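## Break Room Notes: Using the Cream Microwave

The kitchen on our floor has been back in use since January, and the question we get most often is how to run the microwave. The labels on the panel are in Chinese, so a good part of the office has been pressing the orange button and hoping. Oi-ling Wan from the Skilteo accounts team sat down with it over lunch and wrote out the labels in English. Her notes are taped inside the cupboard door, and a shorter version follows.

The three labels under the display are quick times. From left to right they are 10 seconds, 1 minute and 5 minutes. For a mug of coffee that has gone cold, 1 minute is usually too long, and a few of the 10-second steps will do. The 5-minute setting is for frozen meals. Please don't use it for soup in a full bowl. We have cleaned up after that more than once.

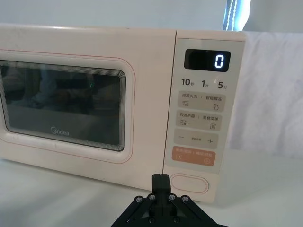
*The Midea on the white kitchen table. The oval button at the bottom of the panel opens the door.*

The gray buttons come next. The first one has microwave power on the left half and smart defrost on the right, with a droplet next to it. The second has steam sterilizing on the left and the food menu on the right. Oi-ling has tried the menu for rice and says it came out fine, but she hasn't worked through the rest of it. The third button is minus and plus. The orange button at the bottom has pause/stop on the left and start on the right. If you press the wrong thing, press the left half of the orange button and begin again.

To open the door, press the oval button and let the door swing. Pulling on the edge of the door while it is latched doesn't open it any faster, and the latch on the old Flonix in the second-floor kitchen gave out last year from people doing exactly that. Replacing that oven came out of the same budget that pays for coffee, so we would like this one to last.

A few house rules, most of them carried over from the old kitchen:

- Cover anything with sauce. The lids are in the drawer under the kettle.
- No foil, and no travel mugs with metal in them.
- If it spills, wipe it up while it is still soft. Cloths are on the hook by the sink.
- Stop the timer before you take your food out early, so the next person doesn't start with your leftover seconds.
- Fish is allowed. Please open the window.

The outside has picked up some scuffs and specks, mostly along the top edge and low on the door. Osvaldo Evangelista has asked that people leave the marks alone and not go at them with the scouring pads, which take the finish off. A damp cloth with a drop of dish soap is enough for the front and the control panel. Spray the cloth and not the buttons.

There are 82 of us sharing this kitchen, and the line gets long between noon and 12:30. If you can eat at 11:45 or after 1:00, you will probably walk right up. The Driklow team on the other side of the hall has offered the use of their kitchen as well, provided we bring our own plates and take them home again.

Corrections to the button list should go to Oi-ling, who will update the sheet in the cupboard. Complaints about the fish rule can go to Osvaldo.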